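Larnton Library Network, Branch Managers list
October 15, 2024
Subject: Re: Retention periods for donated periodicals

The Moynihan branch wrote:

> Our periodicals room is full. The current policy asks us
> to hold donated magazines for 20 months before they are
> offered to other branches. May we shorten this period, and
> does the same rule apply to titles we already subscribe to?

Thank you for raising this matter. The holding period was set when the Cirillow branch had no periodicals of its own and relied on donated copies. That arrangement ended in February, and the policy has not been revised to reflect it.

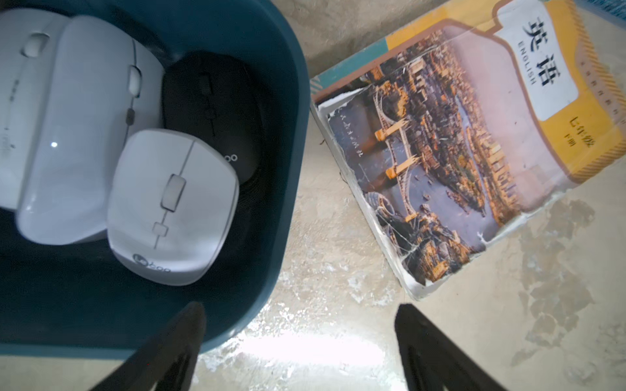
Until a revised policy is adopted, branches may offer donated magazines to the network after four months. Duplicates of subscribed titles may be offered at once. Bound volumes and local history items are not covered by this change and should continue to be sent to the Larnton office for review.

Please list each title on the exchange form, with the year and the condition of the cover. Forms that say only "assorted" will be returned. 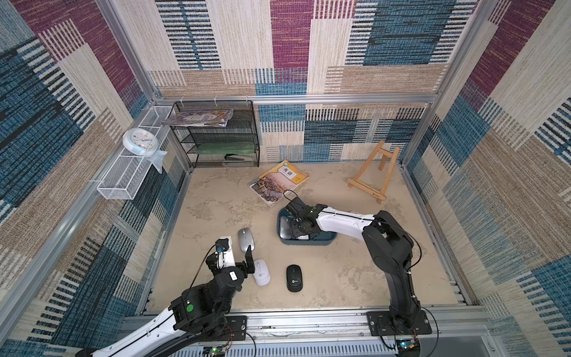

Branches have also asked how donated items should be kept during the holding period. Closed boxes are discouraged, as staff cannot check the contents without unpacking them. Open shelving is preferred, and a tiered wire-mesh unit such as the black one shown is acceptable. Thin items should lie flat and fully on the shelf; the one on the top tier hangs over the left edge, and covers left in that position tend to curl.

Comments on the draft policy may be sent to this list.

Collections Office
Larnton Library Network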